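Articles > Workshop > Grippers

Two arms, one rail and a lot of foam

2021-08-14

Radymyr Lysenko has spent most of the summer changing fingertips. He runs the gripper trials at Plolon, in a unit on the east side of Trastthorpe, and the job is to find out which pads and which camera setup the company should put on its next two-arm bench.

"People ask about the arms first," he said. "The arms are fine. What goes wrong goes wrong in the last inch."

He started in the spring with hard rubber tips. They held small packets well enough but slid on printed card, and pressing harder dented the card. Foam was meant to be a stopgap while he waited for a silicone set from Naser. He ended up testing it properly. 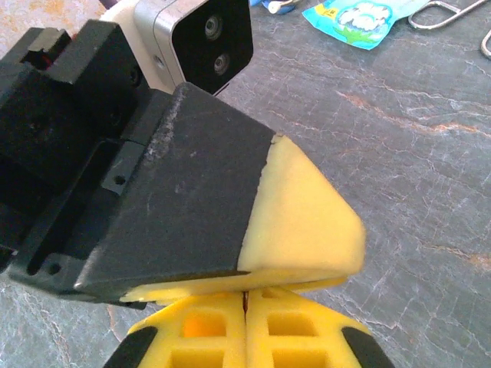
Lysenko keeps a log for every set of pads. A set gets 500 closes on mixed items, then he checks the grip again with the same items in the same order. The best foam pads went to 2560 closes before he pulled them. The silicone ones stopped at 1795, when a glue line let go.

"That's a glue problem, so I don't hold it against the silicone," he said. "But I still had to stop the test and write it down."

He also compared open-cell pads with solid ones. Pads with cut-outs give more and take the shape of an edge. Solid pads are easier to make and easier to clean. For boxes he prefers some give, and for wire and clips he has no strong view yet.

Cameras took longer. A camera at the wrist sees the contact, he said, but it loses the rest of the table once the gripper is down low. A fixed one sees both arms but can't tell him whether a tip has landed on the lid or just short of it. He now records both and lines up the times afterward.

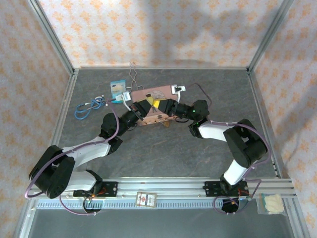 Ruotsalainen would have spent the time on the controller instead, and told Lysenko so in June. The argument was that two arms on one object will fight each other if one closes even slightly early, and no pad will fix that. Softer foam only hides it.

Lysenko agrees with part of this. He tried two controllers, and the older one drifted enough that he could hear the motors working against each other on a stiff box. With the newer one he got through 900 two-arm lifts and threw out very few.

"Foam does hide it," he said. "I'd like it hidden a little. I'd also like it fixed."

The next round is planned for October, with thicker pads and a different glue. He hasn't decided whether to move the cables inside the arms before then. It would take a week, and he would have to redo the baseline runs.

Related
Rubber or silicone: notes on fingertip wear
Setting up a wrist camera
Lining up two video clocks
Choosing a bench rail

Contact | Copyright 2021 | Back to top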